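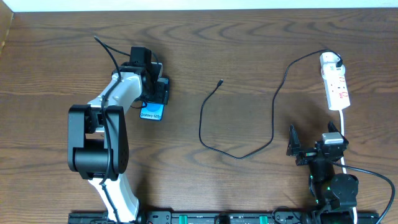 Itzel Ventura would like the night bus to come back before anything else is repaired in Kercombe. She told the town meeting that she walks home from her shift along the Flaton road, where there is no sidewalk, and that she has done this since October.

Her remark got the longest applause of the evening. The meeting was called to discuss the new bus timetable, which the town wants to start in spring. Under the plan, line 5 between Kercombe and Pornunska will run every 60 minutes in the daytime, and the last bus will leave the station at 10 in the evening. At present the last one leaves before eight.

For many residents this is still too early. The bakery and the hospital laundry both have shifts which end close to midnight, and a taxi to Pornunska costs more than two hours of work. A petition for a later bus has collected 2,282 signatures, and it was given to the town office on 2018-02-03. 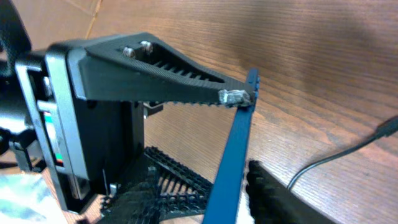

The town answers that a bus after midnight would need one more driver, and the budget for this year is already closed. It offers a smaller solution: on the evenings before public holidays, one extra bus would go as far as the Flaton crossing and turn back there. The people who live behind the crossing were not pleased with this – they would still have to walk the darkest part of the road.

Yaneth Ospina asked why the bus company, Bashir, could not use a minibus at night in place of the large one. The company replied in writing that it owns two minibuses, but both are used for school trips and must be cleaned and fueled in the evening. It promised to calculate the cost of renting a third one. The letter gave no date for this.

There was also a long discussion about the stop near the post office. In the new plan it moves to the other side of the square, next to the pharmacy, so that the bus does not have to turn in the narrow street. Older passengers asked for a bench and a roof at the new place. The bench is already ordered. The roof depends on the permission of the owner of the building, who lives abroad and has not yet answered.

Ticket prices stay the same until the end of the year. Monthly passes for the old line will be valid on the new one, and they do not need to be exchanged.

Written comments on the timetable can be left at the town office or given to any driver on line 5.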